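Still doing my own washing

My sister-in-law Aoife Scanlon sent me a message at ten to seven one morning in January. It was a link to a video of a robot folding a T-shirt, and under it she had put "you can throw out the ironing board now". I watched it twice, once with my tea and once properly. It was a nice clean T-shirt, laid flat on a nice clean table, and it was folded in the time it takes me to strip a bed.

I should say I want this to work. There are four of us in this house and two of us play camogie, and the pile at the bottom of the stairs has its own weather. If a machine could take that pile away and bring it back as clothes in drawers, I would sell the car. But I have been reading about the housework robot for as long as I have been doing housework, and every year I'm told it is close.

People forget that we got the big one already. The washing machine did the awful part. My grandmother in Tully had a twin tub and red hands, and before that she had a bath and a board, and she talked about the day the automatic was delivered the way other women talked about their weddings. The scrubbing and wringing went. The bits left over are small: picking things up, looking at labels, getting the door open, getting the stuff in, finding the other sock. They are small for us, anyway. I have a suspicion they're small the way threading a needle is small.

I did a silly thing one evening and tried to write down what I do when I put on a wash. I gave up at the top of the second page. Half of it is done by feel. I know a pocket has a tissue in it before I've thought the word tissue. I know the grey hoodie has got itself inside a pillowcase because the pillowcase is too heavy. When I pull the door I pull, wait for the click, and pull again, as the catch on ours has been going since we moved in. I shove the load with the flat of my hand and then run a finger round the rubber to see if anything is hanging over it, and I've never once decided to do that. My hand goes and does it.

Then there is what's expected of the house. Sorcha Ó Dubhghaill, who I worked with at Udmont years ago, is the only person I know who has spent real time near this sort of thing. She was on the packing floor there when they put in the arms at the end of line 2. The arms were very good, she says. They picked up the same carton from the same spot all day and never had a bad back. But the floor was changed to suit them. The cartons were changed too, and the tape, and there was a fence. When a carton came down with a dented corner the whole lot stopped and a light went on and Sorcha walked over and moved it an inch.

I think about that inch a lot. A factory can afford to have someone stand there for the inch. My kitchen is nothing but inches. The cat's bowl moves, the chair moves, somebody leaves a school bag across the front of the machine. The washing never comes in the same shape twice.

So when people say "but look at the car plants", I don't find it much of an argument. Car plants have had robots since before I was born and none of those robots could get a fitted sheet off a mattress.

The newer ones are meant to be different, I know. They have hands, or something like hands, and they learn from being shown. I've read a fair bit about it over the winter, some of it twice over, and I'm ready to believe that the showing is a better idea than writing out every step (see my two pages). What I want to know is what happens on an ordinary bad day. I want to see the load with the duvet cover in it. I want to see the door when it sticks. I went through the product page for a thing called the Tosedo, which is coming "soon" and will "take care of laundry", and nowhere on it could I find a plain sentence saying it takes clothes out of one place and puts them in another. There was a great deal about peace of mind. There was a waiting list with a deposit of 280, and a box already ticked.

The Umelitz people are a bit straighter. Their page says "supervised tasks", and if you go down far enough it says what supervised means, and it means a person. I've nothing against that, only I already have a supervised system here. I'm the supervisor and I'm also the system.

Look at how much is going on at the door alone, with a bit of yellow cloth in the drum and the hand not even in there yet.

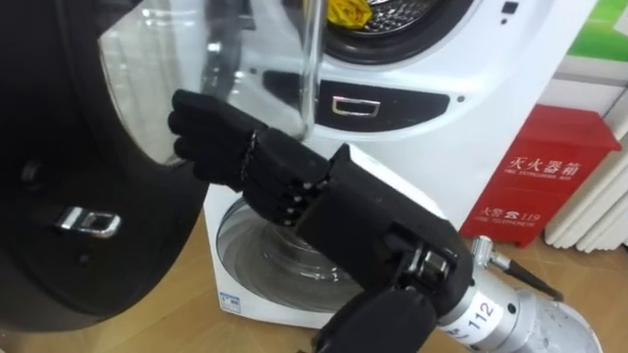 A black hand beside the open door, with a yellow something in the top drum.

What gets me is the bulk of it. My own hand is a soft, cheap, narrow thing that folds up when it has to. I can get it in past the rubber and behind a wet towel, and if I bang my knuckles on the rim I swear and carry on. Those are thick fingers, with little screws along the knuckles and a solid block of a palm behind them. I'm sure there's wonderful work in it. I'd be nervous of it near the glass, and I'd be more nervous of it near my one good jumper.

And say it manages. Say it gets the yellow thing out, whatever it is. Is it a duster or somebody's top? Does it go on the line or in the dryer? Was it meant to be in with the whites at all? The arm part of the job might be sorted out before the knowing part, and it's the knowing part that wears me down. I don't lie awake over lifting. I lie awake over whether the PE gear is dry.

Aoife says I'm being mean, and that I said the same about the robot hoover. I did say the same about the robot hoover. We have one. It does the hall beautifully and then it eats a shoelace and sits under the sofa beeping until one of us lies down on the floor to rescue it. I'd buy it again. I'd also point out that the hall is flat and empty and it is the easiest room in the house, and we have to pick everything up off it first.

For what it's worth, here is what would change my mind. One full load, start to finish, in a house the makers have never been in, with no cuts in the film and nobody holding a controller. Mixed wash. At least one thing inside out. A fitted sheet. It can take all day over it, I don't mind, I'm out all day. Then do it again the next week. If someone has a film like that, send it on and I'll put it up here and eat my words.

The last time I wrote about housework I got 489 views and three offers of a cleaner, so let me say again that I'm grand for a cleaner. What I could use is a catch for the door of a nine-year-old washing machine. The shop in town says they don't make them any more and would I think about a new one.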